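Repair shop to open motor bench to the public

Feb 27, 2024

Flindden, the small-appliance repair shop on Javari Street, will let customers work on their own electric motors starting next month. The shop has set aside a long table for the job and will charge nothing for the first 2 hours.

Owner Amado Buenaventura said most of the motors people bring in come from washers, fans and scooters. Last year the shop took in 165 of them, and 122 went back to their owners in running order. The rest were kept for parts.

"A lot of people want to see what's inside before they pay for a new one," Buenaventura said. "Once the motor is apart, you can look at the windings and the magnets and decide."

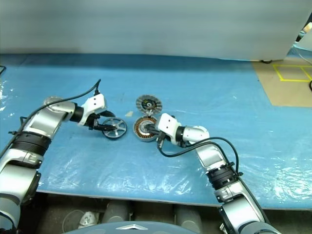
Visitors will be asked to keep the parts of each motor together on the table and to label any wires they disconnect. Basic hand tools are provided. Bearing pullers and meters can be borrowed at the counter with a deposit.

The shop will not take motors larger than a washing machine's, and sealed pump units from Solberg and Sendix are also excluded - those have to go back to the dealer.

Up to four people can use the bench at one time. Sign-up is at the counter or by phone. Children are welcome with an adult, and safety glasses are required for everyone at the table.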